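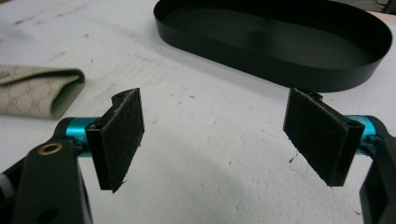 Trays, Pouches and the White Table: a Small Gallery

Welcome to the gallery page of Tanditz, our little workroom for sorting and re-packing small things. The notes are written in my second language, so please be patient with me if a sentence goes a little sideways.

The theme this time is small fabric items. People bring us drawers and handbags full of them: glasses pouches, straps, coin bags, cloths which came with some jewellery. They are soft, they have no real shape, and they slide under everything else. In June we had 73 pieces from one household alone, and it took a whole Thursday to go through them.

The White Table

All sorting is done on the same white work surface. It has scuffs, and I have stopped trying to polish them out. I bought this table second-hand from Raptis, a shop for used office furniture, and it was 40 dollars with delivery. A light surface is my favourite for this work. Dark threads and small hooks show up on it very well, and a beige or cream cloth still has enough shadow at the fold so that you will find it again.

I like to fold each item before I decide where it goes. Two folds are enough for most pouches. If you fold more, the cloth becomes thick and opens again by itself in the tray.

Folded Pieces in the Oval Tray

The black oval tray has low, smooth walls and no corners, and for fabric this is very practical. In a square tray the lint collects in the corners and I must go after it with a dry brush. In the oval one I wipe once along the curve and it is done. I also recommend a dark colour for the tray if many of your things are cream or beige. The folded piece near the end has small brown round logos on a cream background, and against black the pattern is very easy to recognize.

Usually I begin at one end of the tray and fill toward the other. Patterned pieces go first and plain ones after, because the plain ones can be stacked without thinking about which side is up.
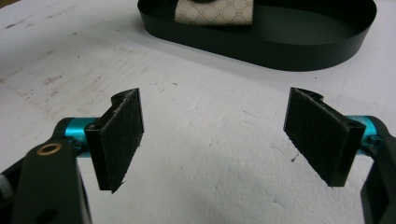

Labels and Lists

Each tray receives a paper label with a number, and the same number goes in our notebook. We are now at label 1,984. I write with a soft pencil, so the label can be used a second time when the tray is emptied. For the lists we use a simple program called Isto, but the notebook is still the one I trust more.

Care of Printed Fabric

Printed cloth should not be pressed hard along the fold for a long time, or the colour can become thin on the line. I open the pieces every few weeks and fold them in another place. A piece of plain cotton between two printed ones is also good.

More Galleries

Buttons and Buckles (27 pictures)
The Harent Drawer Cabinet, Before and After Cleaning
Straps, Cords and Ribbons

If you have a question about trays or folding, please write to us through the contact page. I answer in the evenings, after the table is cleared.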